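Stubbs and the late command

I promised in January to write about the timing problem, and then I did not, because every week I believed it was solved and the next week it was not. Now it has stayed solved long enough that I dare to write it down. If you are not interested in control loops, this one will be dull for you and I am sorry. The next post will be about bread again.

For new readers: I work in a small group in Storkanthorpe, where we try to make two arms do household work with cloth. My part is the software between the learned policy and the motors. The policy looks at the camera images and says where the joints should go, and my code has to make the joints go there without breaking anything. We call this middle layer Stubbs. The name was on an old box of cables on my desk, and I needed a name for the repository before lunch.

The first version of Stubbs was very simple. The policy gives a chunk of future positions, 35 steps in one chunk. Stubbs takes the chunk, sends the steps to the motors one after another, and asks for the next chunk when it is near the end. On paper this is fine. On the bench you could hear the change of chunks. There was a small "tck" in the shoulder each time, and the gripper made a little nod, like a person who falls asleep on the train and wakes up.

With hard objects we did not care so much. A cup forgives you a nod. Cloth does not forgive it, at least not when you hold a collar by two layers with the tips of the fingers. The nod opens the grip by a very small amount, one layer slides, and from there the policy is in a situation it has hardly met in training. It starts to search in the air for a collar that is now somewhere else.

My first idea was that the policy was bad. This is always my first idea, as I did not write the policy. So I recorded one chunk and played it back without any policy, twenty times or more, and the movement was smooth every time. Then I played two chunks in sequence and the nod came back. So it was mine.

What happened is easy to explain when you know it. The policy needs time to think. When Stubbs asks for a new chunk, it sends the images of that moment, and the answer comes back 77 milliseconds later on a good day. In this time the arm has moved. But the new chunk begins from where the arm was when the picture was taken. So at each change Stubbs pulled the arm a little backwards in time, and then let it run forward again. That was the nod.

The usual cure is to throw away the first steps of the new chunk, as many as have passed while you waited. I did this, and I was proud for one afternoon. The nod became smaller but did not go away. What I had done was to throw away a fixed number of steps, and the delay is not fixed. When somebody else in the building is using the same graphics machine, the answer can take double the time. Then I threw away too little, and when the machine was free I threw away too much, and the arm jumped forwards and not backwards.
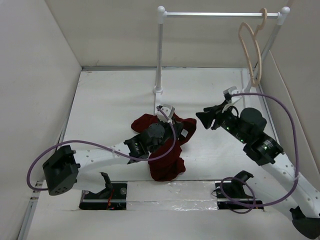
So the second version puts a time stamp on everything. The image gets a stamp when it leaves the camera driver, not when it arrives in my program, which was another mistake I made and which cost me a week. The joint readings get a stamp from the same clock. When a chunk comes back it carries the stamp of its images, and Stubbs counts from there to find which step belongs to now. If "now" falls between two steps, it interpolates. I do not throw away a number any more. I only ask what time it is.

I should say something about the clock, as two people wrote to me about it after my last technical post. We had two arms on two separate USB buses, and each bus had its own thread, and each thread had its own opinion about the time. The difference was small at the start of the day and grew until the evening. For one arm alone it does not matter. For two arms holding the same garment it means that one hand is always a little bit older than the other, and the cloth between them is pulled and let go, pulled and let go. I moved both buses into one loop with one clock. It is less elegant, the loop is long and ugly, and I have left a comment at the top of it asking people not to make it beautiful.

Then came blending. Even with correct times, the new chunk and the old chunk do not agree completely. The policy has seen a newer picture and has changed its mind a little, and it has the right to do this. If you switch at once, the arm feels a step. So for a short time Stubbs mixes the two, beginning with mostly old and ending with mostly new. I tried a straight line first and after that a smoother curve, and I could not see any difference between them, so I kept the straight line.

There is one case where mixing is wrong, and it took me long to find. If the old chunk says "go left of the pole" and the new chunk says "go right of the pole", the average of the two is the pole. We work with a clothes rack, so this is not a theoretical example. The arm went directly against it, not fast, but with a lot of conviction. Now Stubbs measures how far apart the chunks are before it mixes. If they are too far, it does not mix. It slows down on the old chunk, stops, and begins the new one from rest. This looks hesitant to a visitor, and I like it better than the alternative.

For the gripper I do not mix at all. Half closed is not a compromise between open and closed, it is a third thing, and cloth falls out of it. The gripper command is taken from the newer chunk, with a small hold so that it cannot change its mind two times in quick succession.

Some words about tooling, which I underestimated very much. For the first month I debugged by looking at the arm and looking at text in a terminal, and my neck hurt. Then I wrote a small viewer, which we call Trillura, that shows the camera image and the joint curves on one time axis. You drag a line over the curves and the image follows. Each chunk has its own colour and you see them overlap like roof tiles. The first time I opened a recording in it, I saw the nod in less than a minute, a small tooth at every tile edge. I had been listening to this tooth for weeks. If you are starting a project like this, please write the viewer first. It took me four days, and one of them was spent on the colours.

Trillura also showed me things I was not searching for. The motors report their temperature, and I had never plotted it. In one recording of a long hanging attempt the left shoulder becomes warm and its position begins to sag below the command, only by a small angle, but always in the same direction. The policy then corrects for it by asking for a bit more height. So we had in the training data some recordings where the command is too high on purpose. I do not know yet what to do about this. Perhaps nothing.

About safety limits I can be short. There is a maximum speed for each joint, a maximum change of speed, and a maximum current, and they sit in a separate process which does not trust Stubbs. I wrote both and I think this distrust is correct.

How good is it now? The shoulder is quiet. In the last long test, before I went on holiday, Stubbs made 1799 chunk changes and the rule about chunks too far apart stopped the arm 17 times. I looked at every one of these in Trillura. Most were near the rack, where there really are two ways to go. A few were in the moment when a fold turns over and the cloth looks different from one picture to the next, and there I think the policy is simply surprised. I would be as well.

This does not mean that the garment always arrives on the hanger. It often does not. But when it fails now, I can look at the recording and say that the decision was bad, while before I could only say that something was bad somewhere. My colleagues who train the policy are less happy with this development than I am.

Still open on my list: the delay of the camera driver itself, which I have assumed is constant and have not measured; a proper way to ask for a new chunk early when something unexpected happens; and the configuration files, where the same joint has three different names. The group in Stenimside has offered to try Stubbs on their own bench, with other motors, and I have asked them to wait until the names are in order. I am a bit ashamed of the names.

If you have done something similar and solved the left-or-right-of-the-pole problem in a nicer way than stopping, please write in the comments. I answer slowly but I read everything.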